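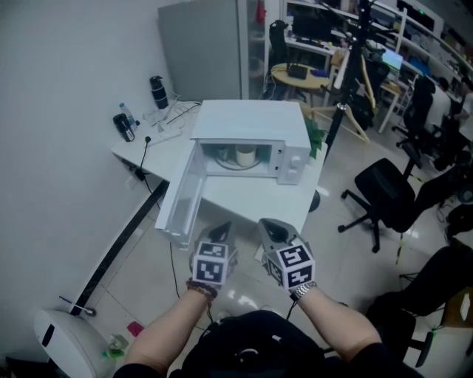

Ekow Dogbe asks why his cup of milk came out of the microwave hot at the top and cold at the bottom, and also why the plate in there has to go round and round. Two questions, good ones. Let's do both.

First the box itself. A microwave oven is a metal box with a door. Inside there's a space for the food, called the cavity (same word as the hole in a tooth, different thing). On the floor of it is the turntable, a round plate that spins. On the front are the controls. Some have buttons, some have knobs like the two white ones on the right side in our picture. On lots of ovens with two knobs, one is for how strong and one is for how long.

So how does it get food hot?

No fire. No glowing wires like a toaster. It makes microwaves, a kind of wave you can't see. Light is a wave too, and so is the radio signal that brings music to a car. They're all cousins. Microwaves are the cousin that is good at bothering water.

Water is made of tiny tiny bits called molecules. Way too small to see. When microwaves come through, the molecules twist one way, then the other, then back again, super fast, bumping into the ones next door. All that twisting and bumping is heat. That's really what heat is — little bits of stuff moving around a lot.

Milk is mostly water. Soup is mostly water. A potato has loads of water in it, so does a carrot, even bread has some. Fats and sugars soak up the waves too. That's why the jam in a doughnut can be burning when the outside feels just warm. Careful with jam.

What about the cup?

Most cups and plates made for microwaves let the waves go right through, a bit like sunlight through a window. The cup doesn't get heated much by the waves. But the milk gets hot, and hot milk warms up the cup it's sitting in, so the handle can still surprise you. And some cups do soak up waves and get hotter than the drink! Look on the bottom for words like "microwave safe". No words, ask a grown-up.

Now the spinning.

Waves bounce off the metal walls inside, back and forth, up and down. Where they meet and add up you get a hot spot. Where they cancel out you get a cold spot. If your food stayed still, one bit would sit in a hot spot the whole time and another bit would sit in a cold one. So the turntable carries the food through all of them. Hot, cold, hot, cold, and it comes out more even.

More even, not perfectly even. Which brings us back to Ekow's milk. Microwaves only go a little way into food, an inch or so, and the middle has to wait for the heat to creep in. Also warm milk floats up and cool milk sinks down. So top hot, bottom cold. The fix is easy — stir it. Stop halfway, stir, heat again, stir again, wait a minute, then sip.

Try this with a grown-up

You need: a microwave-safe plate, some mini marshmallows, a grown-up.

Ask the grown-up to take the turntable out. Put a plate in that won't spin. Cover it with marshmallows, one layer, all touching. Heat for 40 seconds and watch thru the window. Some puff up big and some just sit there doing nothing. The puffy ones are in the hot spots! Let them cool before you poke them, melted sugar sticks to skin. Put the turntable back when your done.

What's with the window?

Look close at the glass in a microwave door and you will usually find a sheet of metal full of tiny holes. Light waves are very small, they fit through, so you can see your lunch. Microwaves are much longer, inches long, and they can't squeeze out. And when the door opens the waves stop right away. They don't hang around in the box or in the food, same as a room doesn't stay bright when you flip off the lamp.

Rules, read these ones

No metal. No forks, no spoons, no foil. It can spark.

No eggs in the shell. Steam gets stuck inside and bang.

Lids loose, so steam can get out.

Never turn it on with nothing inside.

Plain water can get too hot without bubbling and then jump out of the cup when you bump it. Grown-up job.

Open the door all the way before you reach in, and use oven mitts. Two hands for a full cup.

Words from this page

Cavity — the space inside where the food goes.
Molecule — a super tiny bit of stuff, like one bit of water.
Turntable — the round plate that spins.
Microwave — the wave. People use it for the oven too, wich is fine, everybody does.

Next time, why popcorn pops. There's water in that one too.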